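16 November 2020

Another briefing canceled. Third one since the start of October, and the county still hasn't posted why. I have the email in front of me. Two lines. "The health update scheduled for this afternoon will not take place. Please check the website." The website says to watch for the briefing.

I've been writing about Umden county government long enough to know what a canceled briefing means. Somebody upstairs didn't like the numbers. Or didn't like who was going to read them out.

The who is Trinidad Domínguez, our public health officer. She's had the job through all of this. If you watched the spring briefings you know the style. Flat voice, bad lighting, a stack of paper. She says what she knows, says what she doesn't, takes questions until there are none left. People got used to her. My neighbor's kids could do the impression, with the paper and everything.

Then Supervisor Gervasio Ledesma got the gavel and decided the county needed "one message." His words, from the board meeting. One message, coming from the chair's office, reviewed by the chair's office. Domínguez can still brief. She just has to send her remarks over first. And sometimes they don't come back in time, and then, what a shame, no briefing.

I don't think Ledesma is a villain. I've voted for him, once. He runs a business district full of people who can't make rent and they call him at home. I'd be testy too. The restaurants on the Hudarau side got 2 days' notice before indoor dining shut again, and some of them had just taken delivery of food for the week. That was bad. That was a real screw-up and the health department owns part of it. Say so. Yell about it, even. Put Domínguez in a chair and ask her why it was 2 days.

But do it in public! Thats my whole complaint. Don't do it in a review queue.

What we get instead is leaks. A number goes around on Facebook, some of it right, some of it last week's. Last Thursday's, whatever, doesn't matter, old. I saw 712 passed around as new cases when it was the total for the whole east county since summer. Took the health department most of a day to correct it because, yes, the correction had to go through review. By then my own sister had texted it to me twice.

The other thing that fills the hole is cheerful stuff. The chair's newsletter has been wall to wall cheerful stuff. Produs is hiring. Singhal is going to reopen its old building and fill it with machines. "Umden is moving forward." Ledesma loves the automation pitch, brings it up at every meeting, factories that keep running no matter who is out sick. Fine. I'm not against it, I'd like to see the jobs line in the contract before I clap.

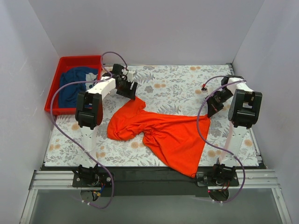 *Two robot arms with an orange-red garment stretched between them.*

Still, you can't run a school on that. Can't run a nursing home on it. The people who need to know whether the virus is going up or down on their side of the river are bus drivers, aides, the woman at my pharmacy who works behind a shower curtain on a rod. They don't get a newsletter. They get whatever's on the radio at six, and the radio gets it from the briefing, and there wasn't one.

I asked the chair's office about all this. A staffer wrote back that the review "ensures accuracy and avoids unnecessary alarm." Okay. Accuracy first. In the last batch of remarks before the current freeze, the version that came out of review had dropped the hospital section completely. Not corrected it. Dropped it. I know because Domínguez was asked about hospital beds in the Q&A and she answered from memory, 36 open in the county, and you could see her flip through the paper looking for the page.

Nobody has told me that number was wrong. I asked.

As for alarm. I was alarmed already. I think most people are, a little, all the time now, it's like a fridge hum. Hearing a tired woman read out figures did not make mine worse. It gave me something to do with it. Visit mom on the porch or don't visit mom. Hold Thanksgiving or cook for two and freeze the rest. Those are decisions and I'd like to make them with this week's information, the county has it, we paid for it.

The argument I take more seriously is the one about elections. We elected the board. We did not elect Domínguez. Somebody who answers to voters should be in charge, and a health officer who can shut a street of businesses with a signature ought to have someone looking over her shoulder. I agree with nearly all of that. So vote. The board can overrule her in open session, state law gives them a few ways to do it and the county lawyer gets paid to know them. Put the order on the agenda, take the comment, call the roll. Then I know who decided and I can be mad at the right person.

Ledesma hasn't done that. My guess is he doesn't have the votes and doesn't want to find out. Much easier to sit on a set of remarks until four o'clock.

What I'd ask for is small. Briefings on a fixed schedule, posted ahead, and they happen whether or not review is finished. The numbers go up the same morning, all of them, hospital page included. If the chair disagrees with the health officer he gets his own microphone, right there, same room, six feet over. I'd watch it. I bet 100 other people in this county who have never sat through a public meeting would watch it as well.

And let her take questions. Not pre-submitted ones. The last time she was asked something off the list it was from a guy who wanted to know if he could still coach his daughter's outdoor league, and she spent four minutes on it, drew the spacing on the back of one of her pages and held it up to the camera. Most useful thing I got out of the county all fall.

The next board meeting takes public comment by phone. You have to sign up by noon the day before, and the sign-up link on the agenda page is broken as of this writting, so call the clerk and have them put you down by hand. Item's not on the agenda. Ask for it under general comment, you get three minutes.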